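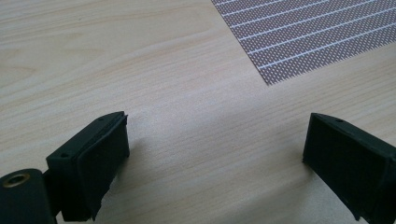
Visit to the Vellier Demonstration Workshop, Homollow
Report by Salamatu Akpalu
2024-09-15

A delegation from the Annan Technical Institute visited the Vellier workshop in Homollow to learn how its staff record manual tasks for robot training. The party was received by Gunvor Wikström, who leads the recording group.

Vellier teaches its robots by hand. An operator carries out a task with a hand-held gripper fitted with a camera, and the recordings are later used to train an arm known in the workshop as Erik. The current collection stands at 3,229 recordings, most of them short tasks at a tabletop.

Ekua Baidoo led the morning session on small electronics parts. Stripboard is a demanding item to pick up when it lies flat, and operators are asked to approach it slowly with the fingers open. The gripper's black fingers carry soft pads on their inner faces. Mr. Addo asked how worn pads affect the recordings, and was told that pads are inspected after every 200 recordings.

In the afternoon, members of the delegation tried the remote-control station, where Erik is steered from a separate desk. Most found it slower than the hand-held tool - Araba Nartey needed two attempts to place a single board in its tray.

The delegation recommends that the Institute request a loan of two hand-held grippers for the coming term. A draft letter has been passed to Kobina Addo for review.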